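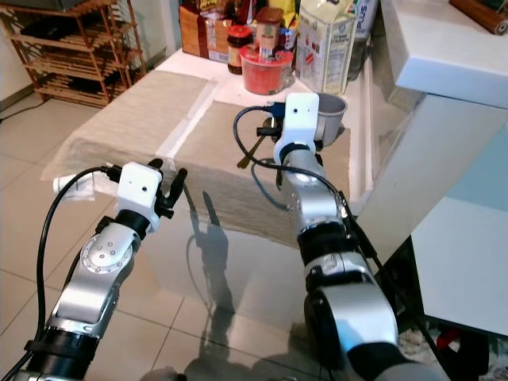 Slide 4. Tailwheel steering on the Momine trainer.
Thank Kylie McKinnon for the introduction. The Olcombe works built 84 airframes; the first 29 left with a free-castoring tailwheel and relied on the brakes alone for taxiing.
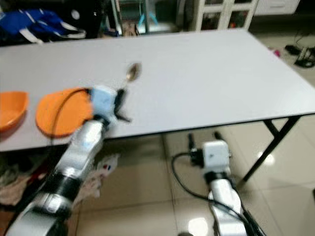
Slide 5. The Geston modification linked the wheel to the rudder through springs. It was offered to all operators from February. Pause for questions on spring rates before moving to the Maes drawings.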